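## Product trial: the Stalis two-finger gripper kit

29 Mar 2019

Members who came to the winter meeting will remember Ajith Kamath asking whether any of us had tried the Stalis gripper kit for board-level work. We had not, so we asked for one on loan. It arrived with a wrist camera, a set of finger bars, the mounting plate for our arm and a license key for the Jodora teaching software. We have had it for 21 days and it goes back next week.

The kit is sold to repair and refurbishing shops that handle used office computers. That is what most of our members do, so we tested it on that kind of work and left the pick-and-place demos alone. Genivaldo Sales set up the arm at the Iglesias workshop, and Rosalinda Cruzado wrote the test list. Wendy Entwistle ran most of the trials and kept the log.

### Setup

Mounting took one afternoon. The plate fits the standard bolt circle and the gripper runs off a single cable from the wrist. The printed manual shows the cable clip on the wrong side, and if you follow it the cable will pull tight when the wrist turns past the halfway point. Put the clip on the side nearest the camera. Stalis told us the next printing will have this fixed.

The finger bars change with a hex key that comes in the box. The screws are small and there are no spares, so work over a tray. Wendy marked each screw head with a paint pen after tightening and checked the marks at the start of every session. None had moved by the end of the trial.

Camera calibration is done with a printed card. The software asks you to lay the card flat at working height, which is easy on a bench and awkward inside a case. We ended up calibrating on a block cut to the same height as a motherboard, and this gave better results than calibrating on the bench and entering an offset.

### What we tried

Rosalinda's list had four jobs on it: moving a socket lever, lifting out a loose processor, pulling memory modules, and unplugging fan connectors. All were done in desktop cases lying on their side, with the power supply still fitted, the way they come to most of us. We ran each job 80 times over the three weeks, swapping cases as we went.

The long finger is the best thing about this kit. It is narrow enough to get down beside a socket without touching the capacitors, and you can still see past it through the wrist camera if you come in at a slight angle. Our old Studer gripper has thick pads and needs the graphics card out before it can get anywhere near the board. 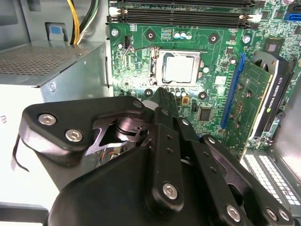
Approach speed matters more than we expected. At the default setting the arm comes in fast and then slows down late, and twice it brushed a cable bundle on the way in. We dropped the approach to a third of the default and had no more contact with cables after that. It costs a few seconds per cycle. For a shop doing mixed cases that is a fair trade.

Results by job, from Wendy's log:

- **Socket levers.** Good. The fingertip hooks the lever reliably once the position has been taught, but it has to be taught again for each board layout. Levers with a plastic cap are harder than bare wire ones.
- **Loose processors.** Mixed. The fingers can hold a chip by its edges, and we had no dropped chips with the soft tips fitted. With the plain tips we had several. Buy the soft tips. We would not use this on a socket with pins in the board, and we did not try.
- **Memory modules.** Fair. Opening the latches is fine. Pulling the module straight up needs more force than the gripper likes, and the software stopped with a force warning on the tighter slots.
- **Fan connectors.** Poor. The gripper can hold the plug but tends to rock it sideways. We stopped this test early after one connector came away with a bent pin.

### The software

Jodora is simple to learn. You move the arm by hand to each point, press the button on the wrist, and give the point a name. The camera view is saved with each point, which helps when you come back to a job after a week and cannot remember which of your five "lever" points is the right one.

There are some gaps. You cannot copy a set of points from one job to another without exporting the whole file. The undo button takes back only the last point. And the camera view washes out when a work lamp is shining straight onto bare metal, so Genivaldo moved our lamp to the side and put a sheet of tracing paper over it. That solved it for us, but a brightness control in the software would be better.

### Cost

The kit is $630 a month to lease, with a one-time setup fee of $300 that covers the mounting plate and a phone session with their support staff. Soft tips are extra. The shortest lease is three months. There is no purchase price at present, though we were told to ask again in June.

Support was good. We called twice and wrote once, and had an answer the same day each time. The person on the phone knew the product and did not read from a script.

### Should you lease one?

If you see the same few models in large batches, it is worth a call. Lever and processor work went well enough that a shop could leave the arm running on a batch with one person nearby. If every case through your door is different, the teaching time will eat whatever you save, and a steady hand is still faster.

Ajith has the full log and Rosalinda's test sheets and will send them to any member who asks. He would also like to hear from anyone who has used the kit on laptops, as the fingers look long enough but the camera may sit too far back to be useful at that height.

The loan unit is still at Iglesias until it ships. If you want to see it running, contact Lucimara Quintana at the office and she will set a time. Please bring your own scrap case if there is a particular board you want to try it on - we are running short.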